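口渴是怎么一回事

文/Malou Nørgaard

小朋友们好,我又来啦。上回我们聊了打哈欠,聊到后来连我自己都哈欠连天,差点没把稿子写完。今天换一个话题,咱们来聊口渴。你可以先去倒一杯水放在手边,我猜你读到一半就会想喝的,我写的时候就跑了好几趟厨房。

事情是从我家的狗说起的。它叫Kingi,一身卷毛,年纪不小了,脾气很好,就是爬山的时候爱逞强。九月里我们去Clarnau看望外婆,外婆家后面有一座小山,从院门走到山顶的长椅是600米的上坡路。Kingi一路跑在最前面,跑到长椅那儿就趴下了,舌头伸得老长,呼哧呼哧地喘气。我侄女坐在它旁边,脸红得像番茄,也说嗓子里像塞了一块干面包。接着她就问了我一个问题:“到底是谁告诉我,我渴了?是嘴巴吗?”

我当时只说了一句“是脑袋”,可是这样回答也太小气了。下山以后我翻了好多书,就有了这篇文章。

你身体里的水

先说说水都在哪儿。一个成年人的身体,有60%左右的重量是水,小宝宝身体里的水还要多一些。你可能会低头看看自己的肚子,想象里面有一个晃来晃去的大水袋。其实水分散在各处,血液里有,肌肉里有,皮肤里有,连看上去硬邦邦的骨头里也有。

我们的身体是由许许多多的细胞组成的,细胞小得要用显微镜才看得见。每个细胞里面都有水,细胞和细胞之间的缝隙里也有水。水在身体里干的活儿可多啦。它带着营养跟着血液到处跑,把肌肉和大脑要用的东西送过去,再把用剩下的废物接走。它还让眼球保持湿润,你眨眨眼睛,眼皮就像小抹布一样把泪水抹匀。你嚼饼干的时候,口水把碎渣粘成一团,这样才好咽下去。(不信的话,你试试连着吃好几块苏打饼干,中间不喝水。算了,还是别试了,容易呛到。)

水是怎么跑掉的

水进了身体,可不会老老实实待着。它会从好几个地方溜出去。

最容易想到的是上厕所。你的腰后面有两个肾,形状像两颗大豆子,它们从早到晚都在过滤血液。有用的东西留下来,没用的东西和一部分水一起变成尿,流到膀胱里存着。等膀胱装得差不多了,你就开始夹着腿找厕所了。

再来就是出汗。天气热的时候,或者你追着足球满场跑的时候,皮肤上会冒出汗珠。汗水变成看不见的水汽飞走,会顺手带走一些热量,你就凉快一点。这个过程叫蒸发。洗完澡刚从浴室出来,身上湿漉漉的,风一吹就打哆嗦,也是蒸发在捣鬼。

还有一条路很隐蔽,那就是呼吸。你呼出来的气里面总带着一点点水汽。冬天的早上对着窗玻璃哈一口气,玻璃上马上蒙了一层白雾,可以在上面画小人。那层雾就是从你身体里跑出来的水。就算你躺在床上睡大觉,一动也不动,水也还在悄悄往外跑,所以很多人早上一睁眼就想喝水。

当然啦,哭鼻子也会流走一点水。不过眼泪那么少,你不用为了省水忍着不哭,想哭的时候就哭一会儿吧。

大脑里的小哨兵

现在轮到我侄女的那个问题了:是谁发现水不够的?

在你的大脑深处,有一小块地方叫下丘脑。名字听起来怪怪的,你就把它想成一间值班室好了。值班室里和它旁边住着一些特别的神经细胞,我喜欢叫它们小哨兵。血液从旁边流过,小哨兵就在那里“尝”血的咸淡。

血怎么会有咸淡呢?血里本来就有一点点盐分,你要是不小心舔到过自己手指上的小伤口,大概还记得那股味道。水少了,盐还是那么多,血就会变得咸一点。这跟煮汤的道理一样,外婆煮豆子汤的时候忘了关火,锅里的水越来越少,汤就越来越咸,最后谁也喝不下去,只好往里面添水。

小哨兵一发现血变咸了,就会做两件事。头一件是让你觉得渴。嘴巴干干的,满脑子想的都是水龙头、西瓜、冰棍儿。另一件你感觉不到,它会让大脑下方的垂体放出一种激素,激素坐着血液这趟车一路来到肾那里,好像递上一张小纸条,上面写着:“请省着点用水!”肾收到以后,就把更多的水留在身体里,尿变少了,颜色也会变深。所以下次上厕所的时候你可以看一眼,要是颜色很深,就该多喝点水了。淡淡的黄色就挺好。

除了血变咸,还有别的情况也会让人口渴。比方说吃了一大包咸薯片,身体里的水其实没少,可是盐多了,小哨兵一尝,呀,咸了!它照样会催你去喝水。讲话讲得太久,嘴巴也会发干,我在Cekenholm的小学给大家讲故事那次,讲到大灰狼敲门那一段,嗓子就哑得跟大灰狼一模一样了,孩子们还以为我是故意的呢。

水还没到,怎么就不渴了

这里有一件事,我觉得特别有意思,你慢慢听我说。

你渴极了,抓起水来咕咚咕咚喝下去,没一会儿就觉得舒服了。可是水要先到胃里,再到肠子里,从肠子壁钻进血管,这一路要花不少时间呢。你觉得不渴的时候,大部分水还在半路上。血还是咸的,那小哨兵怎么就不叫了?

科学家研究过这件事,发现嘴巴和喉咙会抢先给大脑报信。你每咽一口,喉咙就告诉大脑:“水来了,水来了!”水到了肚子里,肚子也会跟着报信。大脑收到这些消息,就先把口渴的警报调小了。要是大脑非得等水全部进了血管才肯放心,你就会一直喝一直喝,喝得肚子圆滚滚的,走路都咣当咣当响。

凉水好像比温水更解渴,这也跟嘴巴有关系,嘴巴里有专门感觉凉的地方,碰到凉凉的东西,口渴的感觉会消得快一些。所以含一块冰也会舒服一阵子,虽然一小块冰化出来的水没有多少。

喝什么,用什么喝

最解渴的还是白开水,这话你大概听爸爸妈妈讲过很多遍了,我再讲一遍也不嫌多。牛奶和汤里也有很多水,水果和蔬菜里同样藏着水,黄瓜、西瓜、橙子咬下去都水汪汪的。甜甜的汽水里也有水,可是糖太多了,牙齿不喜欢,偶尔喝一点就好。

至于用什么喝,那就随你高兴啦。我小时候非要用有小鸭子图案的碗喝水,谁劝也不听。塑料杯摔不碎,适合毛手毛脚的小朋友(还有毛手毛脚的大人,比如我)。家里人多的话,可以一人认一个颜色,这样就不会为了谁喝了谁的水吵起来。
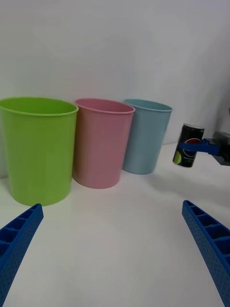

绿色、粉色和浅蓝色的塑料杯

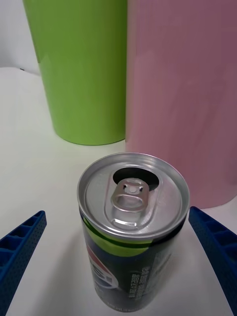
开了口的饮料罐,拉环还留在盖子上
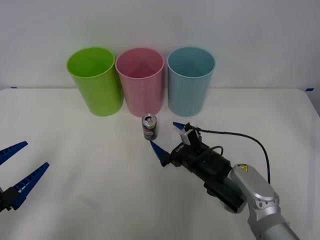

动物朋友怎么喝水

Kingi喝水的样子特别豪放,水溅得满地都是。你要是看过慢动作的录像就会知道,狗的舌头伸进水里的时候是往后卷的,像一把反过来的勺子。舌头飞快地往上一提,就拉起一根小水柱,它赶紧合上嘴巴咬住。猫的动作要秀气得多,舌尖轻轻点一下水面就收回来,胡子都不怎么沾水。

外婆家还有一只鹦鹉叫Zikano,它喝水的时候低头舀一点,再把脑袋仰起来,让水顺着喉咙往下流。好多鸟都是这么喝的。鸽子是个例外,它可以把嘴巴埋在水里直接往上吸,跟你用吸管差不多。

说到不怕渴的动物,大家都会想起骆驼。很多人以为驼峰里装的是水,我小时候也这么想,还画过一张图,在驼峰上画了个水龙头。驼峰里装的其实是脂肪,是给骆驼存粮食用的。骆驼省水的本领在别处,它不太容易出汗,尿也很少,连鼻子都会帮忙,呼气的时候能留住一部分水汽。等它找到了水,又能一口气喝下很多很多。

还有一种住在沙漠里的小家伙叫更格卢鼠,长着一条长尾巴,走路蹦蹦跳跳的。它几乎可以一辈子不喝水,只吃种子。食物在身体里被消化利用的时候,会产生一点点水,它就靠这点水过日子,白天躲在凉快的洞里,晚上才出来找吃的。

那鱼呢?鱼会口渴吗?这个问题在Cekenholm有个小男孩问过我,我觉得问得真好。住在河里的鱼,外面的水会自己往它的身体里钻,它不怎么需要喝水,反倒要不停地撒尿,把多出来的水送出去。住在海里的很多鱼正好相反,海水太咸,身体里的水老想往外跑,它们就得大口喝海水,再用鳃把多余的盐排掉。它们心里是不是跟我们一样觉得“渴”,这就很难说了,我们没办法钻到鱼的脑袋里去问一问。

为什么我们不能喝海水

既然海里的鱼能喝,那我们站在海边口渴了,舀一勺喝行不行?不行哦。海水比我们的血咸得多,喝下去以后,肾要把那么多盐送出去,就得搭上更多的水。你喝进去的水还不够用,身体反而更缺水了。游泳的时候不小心呛进一小口倒不要紧,吐掉,漱漱口,再去喝点淡水就好了。

给爱出汗的小朋友几句话

跑步、踢球、爬山以前先喝一点水,中间也停下来喝几口。玩得正高兴的时候,人很容易忘记自己渴了,我侄女就是这样,捉迷藏的时候宁可嗓子冒烟也不肯从柜子里出来。现在我们去爬外婆家的那座小山,她的背包里总会放一瓶500毫升的水,我的包里再放一瓶,外加一个给Kingi用的折叠小碗。

喝的时候慢慢来,一口一口地咽。一下子灌太多,肚子会胀得难受,再多得离谱的话对身体也不好。人不吃饭还能撑上好些日子,可是完全不喝水,大约3天就会非常危险,所以生病发烧或者拉肚子的时候,大人才会坐在床边一遍一遍地劝你喝水。你要是头晕、没力气,或者很久都没有尿,一定要马上告诉身边的大人。

在家可以做的小实验

找两片一样厚的黄瓜,放在两个小碟子里。一片撒上盐,另一片什么也不撒,然后去玩一会儿,或者把今天的故事书看完。回来的时候看看两个碟子有什么不同。撒了盐的那一片,底下会多出一小摊水,摸上去软趴趴的,弯一弯也不容易断。盐把黄瓜细胞里的水拉出来了。血变咸的时候,你身体里的细胞也会遇到类似的事,小哨兵就是因为自己的水被拉走了一点,微微缩小,才知道该拉警报了。

做完实验,没撒盐的那片可以吃掉。撒了盐的那片你也可以尝尝,尝完多半又得去倒水了。

下一回我们聊打嗝。有个读者写信问我,为什么她弟弟一笑就打嗝,我还在查资料,请她再等一等。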